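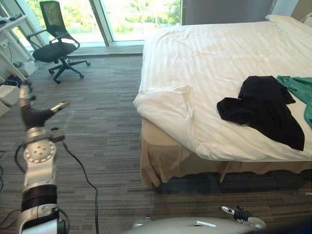 Week 7: Reading a Residential Lease
Introduction to Tenancy Law, evening stream
Notes by Marjan Rostami

Bring a printed copy of the Clusus Street lease tonight. Last week half the room tried to read it on their phones, and we lost a good part of the hour to scrolling and sighing.

1. Who is bound
Start with the parties. In our sample the landlord is Runbridge Holdings and the tenant is Behrouz Tabrizi. Farhad Kordestani also lives in the unit, pays half and signed nothing. Is he a tenant, a subtenant or a guest who has overstayed by two years? Draft an argument for each before class. Most of you will have a favourite. Argue that one last.

2. Quiet enjoyment
The phrase has little to do with noise and less to do with enjoyment. It means the landlord must not substantially interfere with the tenant's use of the place. Turning up unannounced to admire one's own skirting boards may well qualify, if it becomes a hobby. Compare clause 9 with the entry notice in your reading pack, then decide which of them the drafter had read.

3. Fair wear and tear
A flattened carpet is wear. A carpet with a burn in the shape of an iron is a conversation. The grey area between them keeps tribunals in business. Look at the condition report first: "good" appears beside every item in the unit, including one that doesn't exist. Whoever filled it in was in a hurry, and you may say so in politer language.

4. The bond
Runbridge wants to keep $900 for cleaning and has produced an invoice for $87. Account for the difference on the landlord's behalf. I'm told this is character-building.

Reading for next week
Jafarzadeh, chapter 2, on assignment and subletting. The footnotes are better than the chapter.

Assessment
Case note, 900 words, footnotes excluded. Wajid Hayat is marking this one and he does check the word count. Extension requests go to him as well, with a reason he hasn't heard before.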